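Speaker notes, Gotow kit talk
13/05/2026
room holds 80, mic on lectern, clicker is slow so press once and WAIT

Slide 1, title
Hello, thanks, etc. Say up front: we don't sell this thing. Juta bought 2 sets out of our own budget in March. Clirnero lent us nothing, paid us nothing. Say it early, someone always asks.

Slide 2, what's in the box
Gotow hand-held gripper kit, made by Clirnero. You hold it, you squeeze, jaws close, camera records. Left and right. Soft finger pads, spare pads, charger, case. The case is good. Foam already cut.
Price: 2,007 a set before shipping. Pause here. Let them do the math.
Mention the rental plan, we didn't try it, can't speak to it.

Slide 3, why we wanted it
Arm time is the bottleneck. One arm in our lab, everybody wants it, calendar is a mess. With hand-helds people collect at home, at a real table, with their own dishes. Lab dishes all look the same after a week.
(skip the bit on teleop if running behind)

Slide 4, setup
Took us an afternoon. The manual says minutes. Firmware update first, then pairing, then the pairing again. The app wants an account for each person, pain if you share a set.
Calibration card: print it on matte paper. Glossy printout failed every time. Page 32 of the manual has the right print size, the quick start sheet has the wrong one. Clirnero know, fix is coming they say.

Slide 5, what's good
- weight. Fine for a long session, shoulders ok, thumb gets tired before the arm does
- pads come off without tools
- trigger feel, light, even, you can tell when you've got something
- files are plain, you can open them without their software. This was a big one for us
- support answers email same day

Slide 6, what's not so good
- battery meter lies. Says half, then dies
- left and right look the same in the case, we put tape on ours
- no lefty option for the record button
- upload is slow and there's no resume. Lost a whole session that way, do tell that story, keep it short
- wide things. Big bowls you have to take by the rim and hope

Slide 7, compared to Fülöp
Be fair here. Fülöp is the older kit, heavier, costs less, stiffer jaws. Better battery. Worse app. If you only do boxes and blocks get the Fülöp and save the money. For kitchen stuff we'd go Gotow again.
Don't get dragged into specs, the table is in the handout.

Slide 8, the dish task
Main demo slide so slow down. Task is plain: pick up a dish, move it, set it down. Sounds like nothing. Steel is the hard case, thin rim, shiny, slides around if you come in flat. Ceramic is thicker at the edge, easier hold but people get nervous and go too slow, and then the data is all slow.
What we tell new people: come in at the rim, tilt, then lift. Dont grab from the middle. Keep the plate away from your other hand.
Point out how busy the table is, that's on purpose, we want food and bowls and patterns behind the plate.

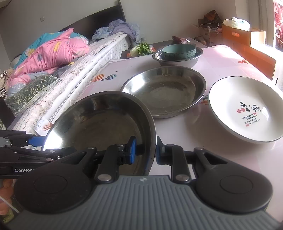
Slide 8. Steel plate held by the rim, blue finger pads, second steel plate and the calligraphy plate still on the table.

Leave it up while talking. Point at the pads on the rim, that's where the grip should be. Then the shine along the plate edge, depth guys will want to talk about that. Park it for Q&A.

Slide 9, would we buy again
Yes for homes and kitchens. No if you already have plenty of arm time. Maybe wait for the new battery if you can wait, Clirnero wouldn't give us a date.
Order spare pads with the kit, shipping them seperately costs silly money.

Slide 10, questions
Likely ones:
Does it work with our arm? Depends on the mount, adapter list is on their site, check before you order.
Can kids or untrained people use it? Untrained adults yes, give them a short practice. We haven't tried kids.
Who owns the data? You do if you stay offline. Cloud plan, read the terms, I'm not a lawyer.
Warranty? One year, pads not covered.

Handouts by the door. Collect the clicker, it belongs to the venue. Sets go back in the case BEFORE people come up to play with them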